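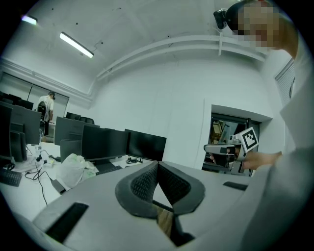
June 2026

Stisdale lost the second leg 3-1 and we're out. I got home a little after midnight, ate cereal standing up, and couldn't sleep, so I'm writing it down while I still remember the order things happened.

The bus left from the Cokenex lot at noon. They paid for half of it this year and put their name on the seat covers. It's 288 miles to Conanholm if you take the highway the whole way, and the driver did. I slept through the first part and then played cards for quarters. Lost those too.

We went in a goal up from the home leg, so all we needed was a draw. Everybody on the bus knew that and everybody kept saying it anyway. The plan was supposed to be sit deep, keep two up top, and hit them on the break. It worked for 16 minutes. Then our left back went forward on a throw-in he had no business going near, they won it, and their winger had the whole side of the field to himself. Low cross, tap-in at the back post. All square.

We got one back right before the half, a header off a corner. I didn't see it well because the away section is behind the flag at the low end and people were already standing. I heard it more than I saw it. We jumped around a lot and I banged my knee on the rail, and it's swollen now.
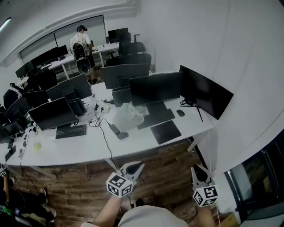
The second half was bad. We stopped passing. Every time the keeper had the ball he kicked it long, and every time their center backs headed it straight back. I said to the man next to me that we should bring on a third midfielder and he said we didn't have one, and I looked at the bench and he was right. Both of our extra midfielders are hurt, and the kid who came up from the reserves in the spring had already gone on at right back.

They scored again with 30 minutes left, a deflection off our captain's heel. Then a free kick close to the end that I thought was soft. I've watched it twice on my phone since and I still think so, but the wall jumped too early, so I don't have much of a complaint. We had one chance after that, a shot over the bar from close in.

The crowd was given as 1540, which is good for them. The PA man read it out twice. The coffee was cheaper than ours and better. I bought a pie as well and wouldn't again.

The ride back was quiet. We stopped at the gas station in Lie, same as last year, and the bathroom was still out of order. Someone had the radio on low with a ballgame from the west coast and that helped a little. The players' bus passed us just after Lie with the inside lights off.

So that's the cup. The league starts again in August and we'll need at least two midfielders before then, and a left back who stays home. I'm going to renew the season ticket - I've got the form on the fridge - but I may ask to move a few rows up so I can see over the dugout.

Need to ice the knee and wash the scarf, it has mustard on it. Work at eight.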